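Eltstead workshop, cell 12, weekly check (Sunday, before the shift)

1. Emergency stop: OK. Tested from both sides.
2. Arm bolts and covers: OK.
3. Table clear before start: NOT OK. Hand tools and gloves must go back to the drawer.

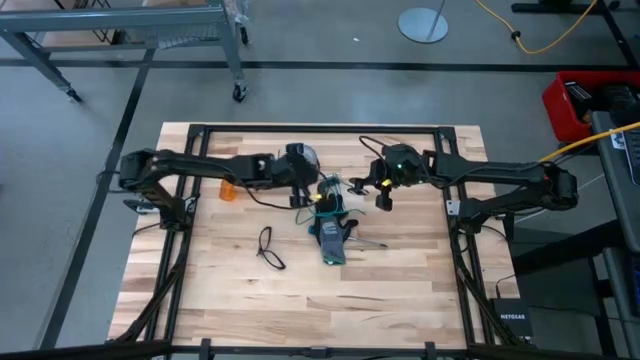 4. Floor cables: please fix with tape before Tenari comes for service.
5. Training: 20 persons have signed, two from the night shift still missing.

Comment: since the arms do the sorting, we stand less but we watch more, and the eyes get tired. I ask again for a change of place every hour.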